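首页 新闻中心 产品 门店 联系我们

Nellard 推出加厚擦拭布新系列,Grostholm 门店首先销售

Grostholm,2023-03-26

家居清洁用品公司 Nellard 今天宣布,新的超细纤维擦拭布系列正式开始销售。新系列的布比公司以前的产品更厚,绒毛更长,适合擦桌面、柜门、玻璃和餐具。第一批商品已经送到 Grostholm 的门店,Nirnholm 的顾客可以从下个月起在 Hermans 家居店购买。

这个系列的准备工作从去年十一月开始。公司在那个时候请了318个家庭试用样品,每个家庭得到同样的一套布,在自己的厨房里使用,然后填写一张意见表。公司收到的意见当中,最多的是关于布的边。很多家庭写道,旧产品的边洗过多次以后会变硬,擦光滑的桌面时感觉不舒服。也有家庭希望厨房的布和浴室的布能够很容易分开,不要拿错。

根据这些意见,Nellard 对布边做了修改。新产品的边也使用柔软的绒面材料,颜色和布面不同。黄色的布配黑色的边,建议用在厨房和餐桌;灰色的布配白色的边,建议用在浴室。公司认为,顾客把布叠好放进抽屉以后,只看边的颜色也能知道是哪一种。

黄色款的布面是柔软的长绒,沿着长的方向对折以后,折的地方会鼓起来,形成一个圆的厚边,手拿比较方便。 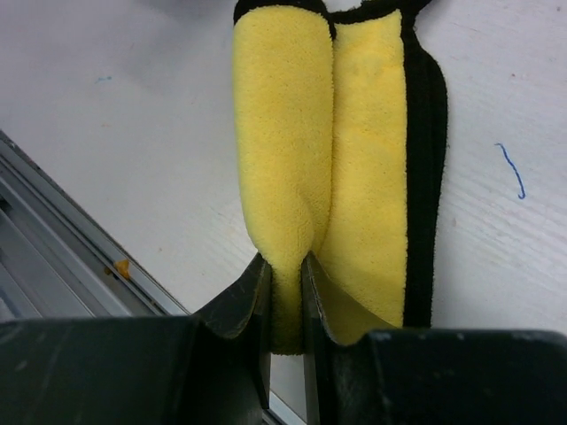 使用和清洗方法

第一次使用以前,请先用清水单独洗一次,因为新布可能有少量浮毛。擦干的灰尘时,布不需要加水。擦油污时,请用温水把布打湿,拧干以后再擦。建议把布对折再对折,一面脏了就换另一面,这样一块布可以用比较长的时间,不必马上去洗。

布可以放进洗衣机,水温不要超过60度。请不要使用柔顺剂,也不要和毛巾一起洗,毛巾的棉毛会粘在绒面上。洗完以后请自然晾干,不要熨。深色的边在最初几次清洗时可能有轻微掉色,请和浅色衣服分开。

包装和销售

新系列每包6块,同一包里只有一种颜色。包装使用纸带,不再使用塑料袋。第一批一共生产3,354包,其中1,490包供应给 Hermans 家居店,其余的在 Nellard 自己的门店和网上商店销售。网上商店的订单按照付款的先后发货。

旧系列的产品会继续销售,直到库存卖完为止。已经购买旧系列的顾客,如果布边出现脱线,可以带着收据到 Grostholm 门店更换一包新系列,颜色可以自己选择。没有收据的顾客,请先和客户服务部门联系。

关于 Nellard

Nellard 是一家生产家庭清洁用品的公司,总部在 Grostholm。公司的产品包括擦拭布、海绵、刷子和洗碗用的手套。媒体如果需要样品或者产品资料,请与 Nellard 新闻办公室联系。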